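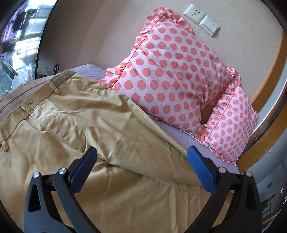 ## Open day at the Lamby mill, June

I'd had my khaki trousers out on the bed the night before, and I'm glad I went for those in the end, as weaving sheds are dusty places (my navy ones would have been ruined!). Kirsty Crichton drove and we got there just before 10, in time for the first tour.

Our guide was Colin Pearce, who started at Lamby as an apprentice and clearly loves the looms. The noise is incredible – they hand you earplugs at the door and you do need them. He showed us how twill gets its slanting lines, with each row of weft stepping along by one, and I finally understood it after years of sewing the stuff.

The dye house was shut for repairs, sadly. Lunch was a cheese roll and very good soup for £2, and I came home with three metres of green remnant from the shop. Kirsty bought buttons. Parking is on the field behind the boiler house, so take decent shoes.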